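Mounts and Fittings: Gallery
Zwahlen Workshop Collection

The Zwahlen workshop collection brings together bases, brackets, knobs and levers from the fitting bench. The gallery was opened to the public in June 2022 and is maintained by Jonas Prantl, to whom corrections may be addressed. Visitors are welcome to use the page for study and teaching – written permission is required for print.

Items are listed by bench position. Catalog numbers are assigned on arrival and do not reflect age or value. The register currently runs to 184 entries, and a further 40 are to be added in July.

Notes on the entries

Dark fittings are kept on a plain tabletop during cataloging so that slots, holes and edges can be read clearly. Parts that belong together are entered under one number, with the base named first.

Bench 2, square mounting base
Black, with rounded corners and a raised inner panel. There is a keyhole-shaped slot in the upper half and a larger round hole near the lower edge. A slender rod extends from the round hole and ends in a rounded knob. Entered under the Grisholm series.

Requests to view items in person should be sent to the Pudomow reading room and should state the catalog number and the purpose of the visit.
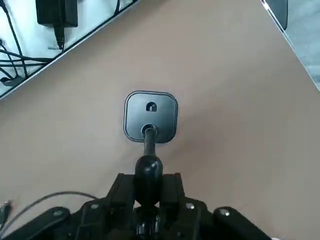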